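Home | Talks | Workshops | Notes | Contact
3 min read

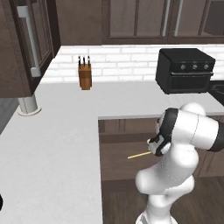

Krisztina Gulyás wrote to me in January that a plan to buy an arm should start with the room and end with the arm, and that most people at Brerno had done it backwards. I'd like to read that out first, slowly, and let people laugh if they want to.

Then say hello properly, thank everyone for coming out, and get the money on the screen. Our simulation line for the year is 3,876 dollars. That covers the software seats and the extra computer time, and it looks like a lot until you set it next to the quote from Rullitz for the real thing (don't read the quote aloud, just let them look at the handout).

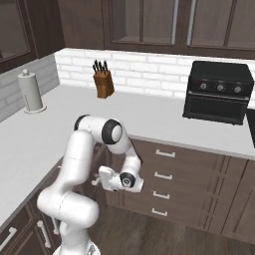
Floor space is what I wish I'd budgeted for sooner, and I'll probably go on a bit here, so watch the clock! We had 600 dollars set aside for moving furniture and not a penny for thinking about where the furniture should go. Working it out in the model first is so much kinder on everybody. Look at how near the gripper is to those drawers, just under the lip of the counter, and then ask yourselves whether a drawer could still be pulled open with the arm parked there. If your own kitchen or lab bench is laid out like that, please measure with the drawers open before you sign anything. Ask about cable length too, and who pays for the mounting plate. Lynch quoted ours separately, bless them, and I missed it.

Pause for a drink of water. Mention that the Ilus trial runs 2 months and that we asked for 2 seats. 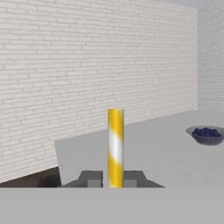 Treasa Sheehan asked me at the practice run why fingers get one line in the budget when they wear out faster than anything else, and whether I'd move them over to supplies. Yes, I would, and I have. Spare pads go in with the tape and the batteries now, and the arm itself stays under equipment with the service plan.

Questions next. If it's quiet, ask who has a purchase coming up and what they've been quoted for training.

Contact the speaker | © Workshop Notes | Back to top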